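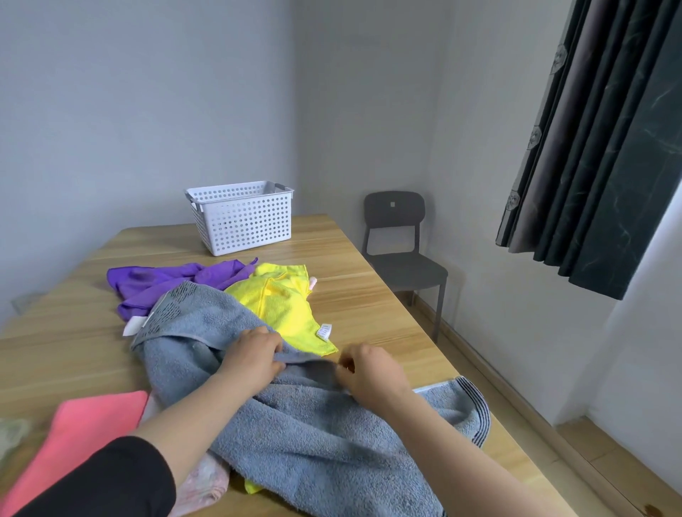
Can microfibre cloths go in the same wash as terry towels?

Wash them separately. Terry sheds lint, microfibre holds on to it, and a cloth that has picked up towel lint will leave streaks on glass.

Ticket 530 - Linen, ground floor
Opened by: Shona Kingi
Assigned to: Jhonatan Arango
Status: Closed
Opened: 17th August

Problem as reported
Cloths leaving grey fluff on mirrors and taps. Towels feel stiff and no longer soak up water properly. Folded towels do not fit the shelf in the Skiment cupboard, so the door stays open.

Log

J. Arango: Checked the wash sheet. Towels and cloths have been going in together at 60 degrees with softener since April. Softener stopped for both. It coats the loops on the terry and clogs the microfibre.

J. Arango: Lint filter on the Cindell dryer cleaned. It was full. Cloths rewashed alone at 40, no softener, short spin, line dried. Tested one on the hall mirror. No fluff.

S. Kingi: Towels still stiff after one wash.

J. Arango: Expected. Two more washes without softener, half the usual powder. Do not overload the drum - the rinse is the part that matters.

S. Kingi: Better after the second. Third not needed.

B. Mamani: On the shelf problem. Shelf depth is 410 mm. Towels were being folded in half and then in half again, which comes out at 600 mm on the long side. Fold in thirds lengthways first, then in half twice. Smooth the woven border flat before the first fold or the stack leans.

S. Kingi: Door closes now. Where do the cloths go?

B. Mamani: In a basket with holes in the sides, not a lidded box. They need air if they go away slightly damp. Sort by colour before they go in. Colour chart is inside the cupboard door.

L. Kim: Care labels on some of the older cloths have faded. Treat any cloth without a readable label as 40, no softener, no tumble drying.

Resolution
Separate loads, no softener, new fold. Wash sheet amended by J. Arango. Reopen this ticket if the fluff comes back - check the dryer filter first.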